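Skip to content Home Reviews Laundry Kitchen Storage About

Trison 12 Folding Drying Rack: Long-Term Review

March 1, 2018

The Trison 12 is a floor-standing clothes rack with 12 rails on a steel tube frame. I bought mine from the Skombridge online store last June and have used it several times a week since. This review covers assembly, capacity, stability and wear. I paid full price.

Assembly means fitting four rubber feet and two end caps. The feet are a press fit and need a firm push on a hard floor. The printed sheet shows the end caps reversed; the flat side faces in. The part number on the sheet is 1363, in case you need to order spares.

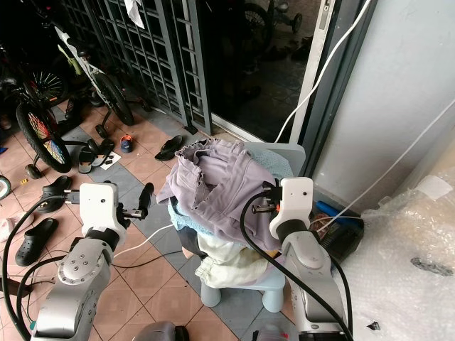
Capacity

Trison claims one full washer load. With shirts, underwear and towels, this is correct if the towels are folded once over the rail. Bed sheets are a problem. A double sheet has to cover four rails, and the middle section dries last. The rails are 7 cm apart, too close for jeans or anything with a thick waistband. I hang those on every second rail and accept the loss of space.

Sorting the load first saves some reaching. Light items go on the upper rails, heavy ones on the two lowest.
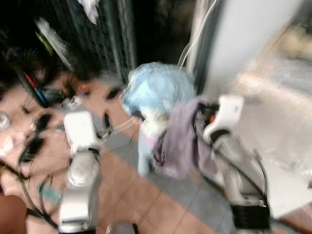 Loaded on one side only, the rack tips at 18 degrees according to the manual. I did not measure this. In normal use it has gone over once, with a wet bath towel on the outermost rail and nothing opposite. The older Nandgate rack I owned before had a wider base and never fell, but it also took up more floor when folded.

The hinges have a plastic locking collar. Push it down until it clicks, then pull up lightly to check. One collar developed play during the winter and now needs a second push.

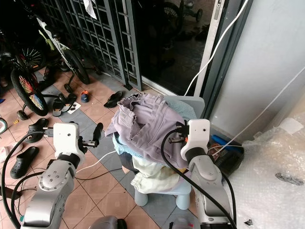 The coating has held up on the rails and less well at the joints, where there are two chips and a trace of rust. I touched up both spots with metal primer. The Ní Bhriain rack in the same price range uses stainless rails and would avoid this, though it has fewer of them.

Rating: 7 out of 10. Good for shirts and small items, weak on sheets. Check the collars before loading.

18 shares 7 comments

Related reviews
Nandgate Wall-Mount Airer
Ní Bhriain Stainless Rack, Second Look
Clothespins: Wood or Plastic
Skombridge Laundry Hamper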